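Calley releases practice guide for checking gripper cameras in simulation before site work

December 6, 2022

Calley has published a practice guide for companies that test robot arms in simulation before putting them to work on a shop floor. The guide, titled Start Open, Start Clear, is free to download and covers the set-up, naming, review and storage of simulated gripper trials. It applies to two-finger grippers with a camera mounted close to the fingers.

The guide was written with Hedeo, which builds simulation software, and Tondmont, which runs robot picking cells in food and hardware warehouses. The three companies began work on it after comparing their own test records and finding that they could not be read side by side. Each company had a different idea of what counted as the start of a trial, and one of them had changed its idea twice in the same year without writing it down.

The guide has 40 clauses. Most are short, and a reader who already runs simulated trials should be able to get through the whole document in an afternoon.

What the guide asks for

Every trial must begin from a declared start state. For a two-finger gripper, the default start state is fully open with nothing held. A company may use another start state, but it must be named in the trial record and kept the same for the whole batch.

Both fingers must be in the camera's view at the start. The guide does not say how much of each finger must show. It asks that the inner faces can be told apart from whatever is behind them, and that the view is saved with the record at full size. A cropped or brightened copy may be kept as well, provided the original is kept with it.

Background surfaces may be plain. Some earlier in-house rules at the three companies called for a patterned surface in all simulated work, on the grounds that a pattern makes it easier to judge distance. The new guide drops that rule. A plain surface is allowed where the trial record lists the camera position and the distance to the nearest surface as numbers taken from the simulation, so that a reviewer does not have to guess them from the view.
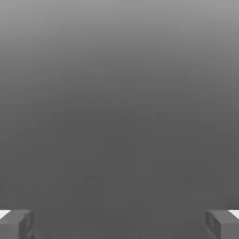
Simulated camera view with the gripper open and a plain grey background. Image: Calley

Colour is treated in the same way. Parts of the gripper model may share a colour with the background, but the record must say so, and the reviewer must confirm that the edges of the fingers can still be made out. Where they can't, the model colour or the lighting has to be changed and the batch run again. Changing the lighting partway through a batch is not permitted.

Limits on how results may be used

A simulated result can't be used alone to sign off a cell for use near people. The guide repeats this in three separate clauses, at Tondmont's request. Simulated trials may be used to reject a set-up, to choose between set-ups, or to decide what should be tested on real equipment. Guarding, stopping distance and grip force must be checked on the machine itself, at the site where it will run.

The guide also sets a minimum batch size. A claim about how often a gripper completes a task must rest on at least 500 simulated trials, all run with the same version of the model. Smaller batches can be kept and shared, but they have to be labelled as trial runs and no success rate may be quoted from them. Failed trials stay in the record. If a batch is stopped early, the reason is to be entered by the person who stopped it, before the next batch is started.

Records are to be kept for as long as the cell is in service. Where a cell is moved to another site, the records go with it.

How it was tested

The draft was tried out over the winter and spring on some 2,000 stored trials from the three companies. Reviewers were asked to decide from the record alone whether the gripper was open, whether it was holding anything, and which version of the model had been used. The third question caused the most trouble. Many older records gave a project name where a version number should have been, and these could not be repaired afterwards.

As a result, the version number is now the first field on the form, and the form can't be saved without it. A field for general comments was taken out of the draft and then put back when reviewers said they had been using it to note lighting changes.

An outside review was carried out by Bošković, a safety engineering practice. Its main comments dealt with wording. The draft used "clear" to mean both an empty gripper and an open path of travel, and the published version uses "empty" for the first and "clear" for the second. Bošković also asked for a worked record to be included, and this appears at the back of the guide along with a blank form.

Availability

The guide, the form and a short checklist are available now on the Calley website. Printed copies will be sent to the first 100 organizations that ask for one, with mailing to begin in January. There is no charge for either version, and the form may be copied and changed for in-house use as long as the version field is left in place.

Calley will accept written comments on the guide through its website. Comments on multi-finger and suction grippers are welcome, although neither type is covered by this edition. A separate annex on suction grippers is being drafted with Hedeo and does not yet have a release date.

About Calley

Calley writes test methods and training material for companies that use robot arms in warehousing and light manufacturing. It does not sell robots or grippers.

Media contact: Calley communications office, through the contact form on the company website.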